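The Long Apprenticeship
How one laboratory is collecting the everyday movements from which household robots may learn 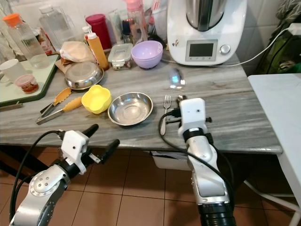

The Household Manipulation Programme at the Flullwood Institute began with a modest question. If a machine is to be useful in a home, how many times must it be shown an ordinary task before it can attempt that task alone? The programme does not yet have a settled answer. It has, however, assembled 1,448 recorded demonstrations of kitchen work, each performed by a trained operator guiding a pair of robotic arms, and the staff now speak with some confidence about what makes a demonstration worth keeping.

The work is carried out in a kitchen on the ground floor of the Zerdale building. Visitors often expect a laboratory bench and a few carefully chosen objects. What they find is a marbled grey and white worktop with a good deal on it: a fork and a spoon, two pairs of tongs with orange tips, steel tableware, bottles and jars standing towards the tiled wall, a food processor with a steel bowl. The operators are asked to leave the worktop in the condition that a household might leave it in.

Jade Petrenko, who leads the collection team, regards this as the most important decision the programme has made.

"Our first recordings were very tidy," she says. "We had one spoon on a bare surface, and the system learned to pick up one spoon from a bare surface. When we put a bowl beside it, the arm went straight for the bowl. We had taught it that whatever was shiny was the thing we wanted."

Those early recordings were set aside. The present collection was started afresh, under a written protocol which has been revised several times and which every operator is required to read before taking a first session.

From hand to arm

The method is known as learning from demonstration. An operator moves a pair of hand controllers, and the robotic arms follow. While this is happening, the system stores the position of each joint, the opening of each gripper and the view from the cameras. A model is later trained on these records, so that when it is presented with a similar view it can propose a similar movement.

The principle is easily stated, but the practice depends a great deal on the person holding the controllers. A gripper with two fingers cannot do what a hand does. It has no palm in which to settle an object, and it gives the operator very little sense of how firmly something is being held. A fork lying flat presents a particular difficulty, as there is hardly any space beneath it for a fingertip. New operators tend to press down too hard, or to chase the handle across the worktop. Experienced ones approach at a shallow angle, close the fingers early and lift from the broader end.

Training an operator takes two weeks. The first is spent on simple reaching and grasping, with nothing recorded. In the second, recordings are made but are reviewed by a senior colleague before any are admitted to the collection. Operators then work in sessions of 55 minutes, with a break between each. The limit was introduced after reviewers noticed that movements recorded late in a long session were measurably less steady. Operators had not complained of tiredness, and several were surprised to be shown the difference.

The value of an untidy surface

Each session begins with a task card. The card names an object and a destination, and little else: move the spoon to the bowl, pass the tongs from one arm to the other, place the cup on the plate. It does not say where the object should be at the outset. Items are rearranged between demonstrations, sometimes slightly and sometimes a great deal, and the operator must deal with whatever arrangement results.

Steel items are included deliberately. Polished metal reflects the room and the arms, and its appearance alters as the viewpoint moves. Clear containers raise a related problem, in that their edges can be hard for a camera to find against a busy background. Soft and crumpled things, such as paper bags, have no fixed shape at all. The programme keeps all of these within view, including those that no task card mentions. A domestic robot will spend most of its working life ignoring objects, and it has to be given the opportunity to learn how.

Colour has also required thought. A batch of recordings made early in the present collection used the same brightly coloured cup in the same part of the worktop throughout. The trained model performed well until the cup was exchanged for a plainer one, at which point it hesitated and returned the arm to its starting position. The protocol now requires that objects be changed at regular intervals, and that no item keep its usual place for more than one session.

Keeping the failures

One matter on which the team has changed its mind is the treatment of mistakes. Under the original protocol, any demonstration in which an object was dropped or knocked was deleted. Under the present one, such a recording is kept if the operator went on to complete the task. There are 157 of these in the collection, and they are labelled separately so that researchers may include or exclude them as they wish.

"A person who drops a spoon picks it up again and carries on," Ms Petrenko says. "If all the system has ever seen is perfect work, it has no idea what to do in the moment after something slips. Those recordings are where it can find out."

The reasoning was not accepted by all at first. Some colleagues were concerned that a model trained on errors would reproduce them. The compromise was to mark the point at which each error occurs and the point at which the recovery begins, so that the recovery could be used without the fault that made it necessary. Marking is done by hand. It is slow work, and the programme has so far declined to automate it, although a trial of assisted marking is planned with its software partner, Sarnero.

Repeatability between operators has proved harder to manage. Two people given the same card will often choose different routes. One will clear a path through the surrounding objects, while the other reaches over them. Neither is wrong, but a model trained on both may settle on a movement halfway between the two, and so collide with the very object that each operator had avoided. The team considered prescribing a single route for every task and decided against it. Operators are asked instead to be consistent within a session, and the chosen approach is noted in the record.

Beyond the one kitchen

The programme is open about the limits of what it has. All of the recordings were made in one room, with one worktop at one height. The lighting varies with the time of day, but the tiles behind the jars do not. It is possible that a model trained here has learned a certain amount about this kitchen in particular, and there is no reliable way of finding out how much without taking the equipment elsewhere.

A second site is accordingly being prepared in the MacLeod building, where the worktop is narrower and the window is on the opposite side. The same task cards will be used, and the same operators will work in both places for the first part of the trial, so that any difference in results can be attributed to the room. Members of the wider Institute have been invited to suggest objects from their own kitchens. Suggestions received to date include a potato masher, an egg slicer and a jar whose lid has never fitted properly.

The collection will be made available to other research groups once the labelling has been checked. Requests for access should be made in writing to the programme office and should state the intended use, the storage arrangements and the name of the person responsible for the data. Staff who wish to train as operators may apply through their head of department. No previous experience of robotics is required, and the next course begins when the MacLeod site opens.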